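Call for Participants: Memory for Object Location Under Changing Room Light

Posted in January by Tegwen Penry, Study Coordinator
Last updated 2/2/21

Stullotik is recruiting adults for Study 669, which measures how well people remember where small objects were placed on a table when the light in the room changes between viewing and recall. Enrollment is open until all places are filled. Evening places are nearly gone. Morning and early afternoon places remain.

Background

Most published work on location memory uses a computer screen. The participant sees shapes on a grid, the shapes disappear, and the participant clicks on the remembered positions. These tasks are easy to run and easy to score, but a screen produces its own light and gives the viewer a fixed edge to measure against. A table in a lit room has shadows, a near side and a far side, and a surface that can look warmer or cooler depending on the lamp.

An earlier study at our Trasten site found that recall errors on a real table were larger front to back than side to side. The size of the difference varied with the position of the lamp, but that study was not designed to separate the effect of lamp position from the effect of brightness. Study 669 varies the two independently. A secondary aim is to compare recall after a short delay with recall after one night.

Who can take part

You may be eligible if you:

- are 19 or older
- can read and follow written instructions in English
- can sit at a table for up to forty minutes at a time
- have normal vision or vision corrected with single-focus glasses or contact lenses
- can attend three sessions, two of them on consecutive days

You are not eligible if you:

- have been told by an eye doctor that you have a color vision deficiency
- wear bifocal or progressive lenses and have no other pair
- have had eye surgery in the past six months
- have a history of migraine or seizure set off by changes in light
- took part in the earlier Trasten study
- are employed by Stullotik or live with someone who is

Left-handed people are welcome and are underrepresented in the group enrolled so far. No experience with puzzles, drawing or memory tasks is required.

What the sessions involve

Session one lasts ninety minutes. It begins with the consent form, a short health questionnaire and a standard eye chart. If you wear glasses for close work, bring them. You will then complete a practice block of four trials, followed by the first test set.

In each trial you view a layout of small blocks on a table for a fixed interval. You then turn your chair to face a side desk and complete a short number task. During this time the layout is cleared and the lighting may or may not be changed. When you turn back, you place the blocks where you remember them. You may move a block as often as you like before stating that you are finished. There is no time limit on placement, although time taken is recorded.

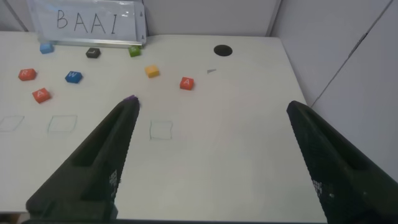
Blocks on the white tabletop.

Session two takes place the following day and lasts forty-five minutes. It starts with a recall test on two layouts from session one, without a second viewing. Please do not make notes or sketches between the two sessions. The remaining time is used for a second test set under a different lamp position.

Session three is scheduled one to three weeks later and lasts one hour. It repeats the first test set with new layouts and ends with a written questionnaire on the methods you used to remember positions. Answers to the questionnaire are scored by a reader who has not seen your results.

Breaks of five minutes are built into every session. Additional breaks can be requested at any time except during a viewing interval.

Lighting

Brightness stays within the range of an ordinary office or living room. No flashing or strobe lighting is used. Changes are made while you are facing away from the table and are complete before you turn back. The lighting order is set by a schedule generated before enrollment, and the staff member in the room does not know which condition comes next.

Tinted lenses cannot be worn during testing. Please let us know in advance if your glasses darken in bright light. Light-reactive lenses are usually acceptable indoors, but we need to record them.

Location and access

All sessions are held in Room 504 of the Dewan Building. The building has a step-free entrance on the parking lot side and an elevator to every floor. The chair used in testing adjusts in height but has fixed arms. Participants who use a wheelchair can complete all parts of the study, and the side desk can be moved to allow for turning. Please mention this when you apply so that the room can be set up beforehand.

Parking is free for participants. Take the ticket at the gate and bring it with you to be stamped. The bus stop nearest the building is on the north side of the road. Allow ten minutes for the walk.

Face coverings are required in the building and throughout each session. One participant is scheduled at a time. Blocks, chair arms and desk surfaces are cleaned between appointments. If you have a fever, cough or other symptoms, do not attend. Call to reschedule, and your place will be held.

Payment

Participants who complete all three sessions receive $200. Payment is made by check or prepaid card within two weeks of session three. If you withdraw early, you will be paid for the sessions you have completed, in proportion to their length. Payment does not depend on your scores. A participant found ineligible at the vision check is paid for the time spent at that visit.

Data and privacy

Block positions, placement times and questionnaire answers are stored under a participant number. The list linking names to numbers is kept separately and is destroyed once payments have been reconciled. Scheduling is handled through Zeltix, which stores your name, phone number and appointment times but receives no study data.

You may withdraw at any point without giving a reason. You may also ask for your data to be removed, up to the date on which the linking list is destroyed. That date is printed on your copy of the consent form. Individual scores are not reported back to participants. A written summary of the group results will be mailed to anyone who requests it.

Risks and benefits

The tasks may cause mild tiredness or eye strain comparable to close reading. There is no direct benefit to you other than payment. The tests are not a medical assessment of memory and cannot be used as one.

How to apply

Contact Tegwen Penry at the Stullotik study office by phone or through the Zeltix booking page. Include the following:

- your name and a daytime phone number
- your age
- the type of glasses or contact lenses you wear, if any
- whether you are right-handed or left-handed
- times of day when you can attend on two consecutive days
- any access requirements

Applicants will receive a ten-minute screening call within five working days. The consent form is sent after the call so that you can read it before session one. Do not sign it in advance. Signing takes place in the room with a staff member present.

Appointments can be changed with one day's notice. Sessions one and two must be moved as a pair.

Questions about the design of the study, or about how results will be used, should be sent to the lead investigator, Eifion Griffiths, at the same office. Questions about parking, payment or scheduling should go to the coordinator.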